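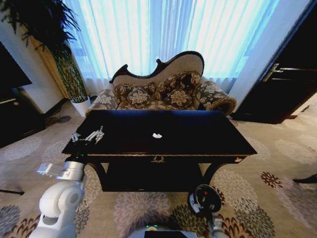
One crumpled tissue on a coffee table doesn't make a room dirty, a reader wrote after my last column, and people who pick up every scrap the moment they see it have too much time. I got eight letters along those lines. Most were polite. I still disagree with them, and I think the kind of table matters more than they allow.

A pale, scratched table in a family room can carry a lot before anyone cares. Mail, crumbs and a balled-up napkin all sink into it. A dark table with a shine on it is different. One small white thing in the middle of a black surface is the first thing you see from the doorway, ahead of the sofa, the cushions and whatever you spent on the curtains. I grew up with a table like that in Vellbridge, and I own one now. It came from Hastetti and cost me $1,447, more than I have paid for any other piece of furniture. I don't regret it, but I knew what I was signing up for. 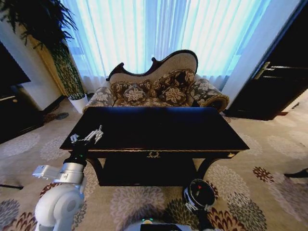
The letters treated picking up as a form of cleaning, and I think that is where we part ways. Cleaning is dusting the carved parts, vacuuming under the lower shelf, taking the curtains down in June. It needs a free morning. Picking up a tissue needs two seconds and a trash can. If you save it for cleaning day, it sits there all week, and other things join it. A receipt gets put down next to it, then a cup. People are quick to set things on a table that already has something on it. I do it myself, and I have watched guests do it.

I would also defend the formal living room while I'm at it. Plenty of people on my street have turned theirs into an office or a place for the treadmill. Fine, it's their house. But I like having one room with a proper chaise, too many cushions and nothing that needs doing. It only works if the surfaces stay mostly clear. I don't mean bare. A bowl or a book is welcome — I put those there on purpose. Used paper got there by accident and can leave.

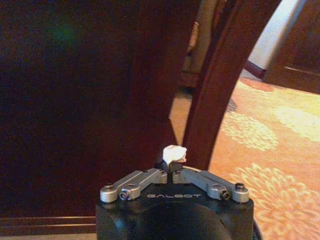 The floor counts too. Half of what leaves my table goes over the edge, and dark furniture with curved legs is good at hiding what lands behind it. I check there every evening before I turn off the lamp. My trash can used to be in the kitchen, two rooms away, and I'll admit that plenty of tissues waited until morning. Last year I bought a small one with a lid and put it beside the sofa. It doesn't match anything, and I use it every day.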